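Minutes, Daltia Pantry Shelf group, 2021-09-14, taken by me, Nathalie, because Ju-won had a mouth full of cracker when we asked who wanted the pen.

There: Elīna Vītola (running things), Ju-won Shim, Heino Kļaviņa, me. Ojārs Rimkutė came in during item 2 and ate standing up. Last month's minutes were passed once Heino got his name spelled right in them.

1. The shelf itself

It's low again. Elīna went through it on Sunday and said the canned stuff is fine but the quick meals go the same day we put them out, and the bottom rack has turned into a place where people leave candles and one very large jar of pickled beets. I said I'd take the beets. Heino said he had been hoping to take the beets. We're splitting the beets.

Elīna wants a proper list taped inside the door of what we'd like people to bring – noodles, small cans, anything you can make with a kettle and a spoon. Agreed by everyone. Ju-won will write it out, large, in marker.

2. Noodles

This took most of the evening, sorry. The question was whether to buy in bulk from Sepp or keep picking up odd packs at Kosa when somebody happens to be going. Sepp gives us a price on a case, but you have to take 40 packs of one flavor, and Heino feels strongly that 40 of anything is a punishment. Ju-won pointed out that the people who use the shelf have never once complained about getting the same flavor twice. Ojārs (just arrived, coat still on) asked if anyone had asked them. Fair enough! We hadn't.

Beef and chicken both have their fans here. The other thing is that beef leaves out anyone who doesn't eat meat, and we have two regulars who don't, so whatever we buy there has to be a vegetable one next to it. Elīna will ask Sepp whether they'd do us a mixed case. If not, we buy one case of beef and get the vegetable ones from Kosa. 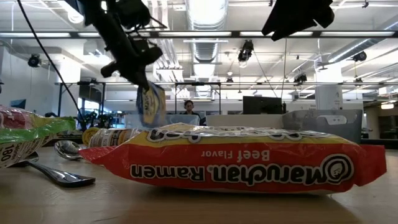

Minutes by Nathalie Hendriks
Daltia Pantry Shelf

3. Labels facing out

Small item, big feelings. When packets get tossed on a table or shelf any old way, half of them land upside down and you end up with your head tilted trying to read the flavor. I brought this up myself, so I'm the guilty party for the next fifteen minutes. What we settled on: soft packs stand on their ends in the shoeboxes, front side out, and anything round with a lid stands up on its base so it can't roll. Heino says he already does this. Elīna says he does not.

We also talked about the date on the packet. If it's past, it goes in the blue crate and Elīna decides. Please don't put it back on the shelf "to see".

4. Spoons and forks

People have been asking for them, which makes sense if you're eating your noodles on a bench. We have a drawer of mixed silverware from the Gurkik hall kitchen and some black plastic pieces from I don't know where. Ju-won thinks we should put the metal ones out in a jar and just accept that they'll walk off. Ojārs would like to try wrapping a fork and a spoon in a napkin with each bag. He offered to do 45 of them at home, and we said yes before he could think about it.

5. Money

We have 8 euros in the tin and the rest in the account, where Heino looks after it. The case from Sepp can be covered. We are not buying a second rack this year. I would like it written down that I still want a second rack.

6. October

Collection day at the Gurkik hall, same as last year, tables along the window side. Elīna will book the room. Ju-won wants 1000 flyers, the rest of us want a lot fewer, and he's going to find out what the printer charges before we argue any more. Sorting starts as soon as the bags come in, one table for packets, one for cans, one for everything else (beets).

Who's doing what: Elīna calls Sepp and books the hall. Ju-won does the door list and the printer. Ojārs wraps the forks and spoons, and he'll ask people at the shelf what flavors they like. Heino checks Kosa's prices. I type this up and bring half a jar of beets to Heino.

Finished late, again. Next meeting at Elīna's, bring a chair.

Comments (3)

Heino K.
I DO put the labels facing out. Otherwise good minutes.

Ju-won
Marker list is up! I ran out of room at the bottom so "small cans" is a bit squashed – you can still read it.

marit_l
Could you add the instant oatmeal kind of thing to the list too? My neighbor uses the shelf and she'd rather have that than noodles in the morning. I can drop a few off next week if someone tells me when the door is open.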